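Tablecloth tips - quick list before I forget

Updated 13 April 2025

Wash new cloths on their own the first time. Cold, half the powder you'd normally use. The red one I got in December turned two tea towels pink and they've stayed pink.

Grease spots - dish liquid straight on, rub from the back, leave it while you do the dishes. Then wash. Don't put it in the dryer untill you've checked the spot in daylight, heat sets it.

Candle wax. Freezer first, snap off what you can, then brown paper and a warm iron. Keep moving the paper to a clean bit.

Red wine, blot blot blot. Soda water if it's there. Salt never did much for me but Wiesława Sobczak swears by it, so try both I guess.

Grid and check prints are the easiest to get straight. Line up one printed row with the table edge and the rest follows. Good for cutting fabric on too, saves hunting for the ruler. 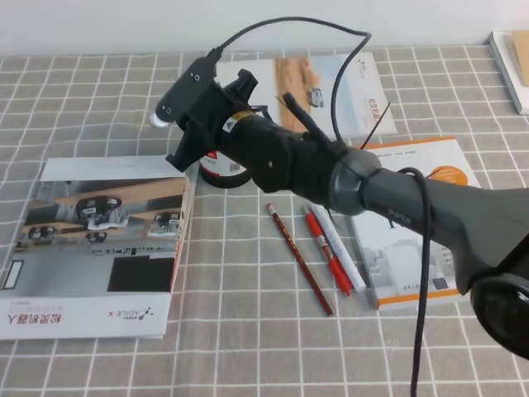
Grey cloth with a white grid

Creases - hang it over a door the night before, spray lightly with water, pull the hems down by hand. For linen iron it while its still damp, wrong side first. Colour holds better that way.

Storing: roll, don't fold. Old wrapping paper tubes are perfect. If you have to fold, change where the folds go every few months or you'll get a faded line down the centre.

Vinyl ones just need a wipe, warm water and a drop of dish liquid. No bleach, no scourer. Dry both sides before you put it away or it goes musty - learnt that at the cottage.

Napkins next time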